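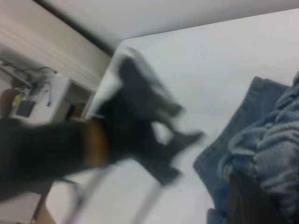
Kerkis Fonda work table, white
Reviewed by Tímea Nyitrai
17 April 2021

Print this page | E-mail this to a friend

I have owned four tables in my adult life and this is the first one I would describe as having a personality, which is that of a dentist's office. The Fonda is white, large and smooth, and it wants you to know when you've eaten toast.

I bought it in December to fold laundry and cut fabric on. For both jobs it's very good. Cotton slides across without snagging, chalk wipes off with a damp cloth, and a pin dropped on it can be found before your elbow finds it. Blue and dark fabrics show up beautifully. White fabric disappears, so if you sew christening gowns, look elsewhere.

Assembly took me one evening and 27 bolts. The instructions show a smiling man doing it alone. I did it with my neighbor and neither of us smiled. One leg had a stripped thread, and Kerkis mailed a new one in nine days without asking for a photo, a receipt or my life story.

Complaints. The top shows every smear when the light comes in low. There is no cable tray at this price, so cords go wherever cords go, and mine have formed a nest. The feet adjust, but only if you lie on the floor and speak to them. Ballpoint comes off if you get to it the same day. Permanent marker is accurately named.

It cost me 300 dollars on sale. The Sayegh table next to it in the store was prettier and wobbled when I leaned on it, and I lean on things. I'd buy the Fonda again, in gray if they made one.

Comments (3)

Wojciech Szczepańska wrote:
Had mine two years. Buy a felt pad for the iron or you'll get a yellow ring. Ask me how I know.

stitchandsigh wrote:
Is the top one piece or is there a seam? My rotary cutter mat is 30 inches wide and I hate a seam.

Tímea Nyitrai wrote:
One piece. It came up my stairs as one piece too, and took some paint with it.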